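Startseite Kurport Watach Gespräche Archiv Kontakt

Montagmorgens um 6 riecht es in Kurport nach Brot, aber nur in der einen Gasse hinter dem Hafenbecken. Dort hat meine Gesprächspartnerin ihre Backstube, und dort saß ich neulich auf einem umgedrehten Mehleimer und durfte Fragen stellen, während sie Teig abstach (300 Gramm pro Stück, immer, sie wiegt trotzdem jedes nach). Ihren Namen möchte sie nicht im Netz lesen. »Die Leute sollen wegen dem Brot kommen, meinetwegen müssen sie das nicht«, sagt sie, und dann lacht sie so laut, dass das Radio nicht mehr zu hören ist.

Eigentlich wollte ich über Sauerteig reden. Ich habe zu Hause selbst einen stehen, der mich seit April ärgert, mal schießt er über den Glasrand, mal liegt er da wie Tapetenkleister. Sie hat sich das angehört wie eine Ärztin, der jemand von seinem Knie erzählt. »Wie warm ist deine Küche?«, hat sie gefragt. Wusste ich nicht. »Na, dann weißt du ja, warum.«

Gelernt hat sie das Handwerk drüben in Watach, in einem Betrieb, den es längst nicht mehr gibt. Die Lehrzeit muss hart gewesen sein, sie erzählt aber ohne Groll davon. »Ich hab zwei Jahre lang fast nur Bleche geschrubbt. Mein Meister hat mich an den Sauerteig nicht rangelassen, der war ihm heilig. Und dann war er eines Morgens krank, und ich stand alleine da mit dem Kübel.« Wie das ausgegangen ist? »Furchtbar! Die Brote waren flach wie Schuhsohlen. Verkauft haben wir sie trotzdem, als Bauernfladen.«

Was mir an ihr gefällt, ist, dass sie kein Geheimnis aus irgendetwas macht. Das Roggenmehl kommt von der Mühle Hanrahan, die Stunde Fahrt nimmt sie in Kauf, und das Rezept für ihr dunkles Brot, den Nernsider, hängt mit Kreppband an der Kühlschranktür. Jeder, der will, darf es abschreiben. Das Brot heißt übrigens nach dem Viertel Nernside, in dem sie aufgewachsen ist, und es ist so schwer, dass man damit eine Tür offen halten könnte. Ich habe einen halben Laib mitgenommen und vier Tage lang davon gegessen, am dritten war er am besten. 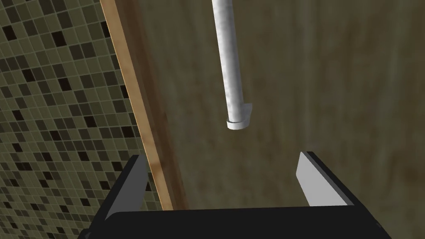 Ob sie nie Angst hatte, sich selbstständig zu machen, wollte ich wissen. Da hat sie zum ersten Mal den Teigschaber weggelegt. »Doch, klar. Ich hatte 4000 auf dem Konto und einen Ofen, der älter war als ich. Meine Mutter hat gesagt, Kind, geh ins Büro. Im Büro war ich dann auch, genau einen Winter lang.« Sie zeigt mir ihre Unterarme, lauter kleine Brandnarben, eine neben der anderen. »Die hier sind mir lieber als der Rücken vom Stuhl.«

Über das frühe Aufstehen mag sie nicht klagen, obwohl ich es ihr wirklich angeboten habe. Um 2 klingelt der Wecker, danach gibt es Kaffee im Stehen, und wenn der erste Schwung im Ofen ist, macht sie die Hintertür auf und horcht, ob die Möwen schon streiten. Mittags schläft sie. Abends auch. »Ich hab seit Jahren keinen Film zu Ende gesehen«, sagt sie. »Erzähl mir einfach immer, wer es war.«

Beim Thema Kundschaft wird sie dann doch ein bisschen streng. Leute, die am Brot herumdrücken, kann sie nicht leiden. Leute, die es schneiden lassen, duldet sie gerade so (ich habe verschwiegen, dass ich auch so einer bin). Am liebsten sind ihr die Kinder, die auf dem Schulweg reinkommen und nach den Endstücken fragen. »Die kriegen sie umsonst, und die wissen genau, was gut ist. Die Kruste nämlich!«

Und mein Sauerteig? Für den gab es zum Abschied noch Anweisungen: weniger Wasser, wärmer stellen, einmal am Tag füttern und ansonsten in Ruhe lassen. Vor allem das Letzte hat sie mir zweimal gesagt. Er steht jetzt auf dem Regal über der Heizung, mit einem Teller obendrauf, und am Samstag backe ich.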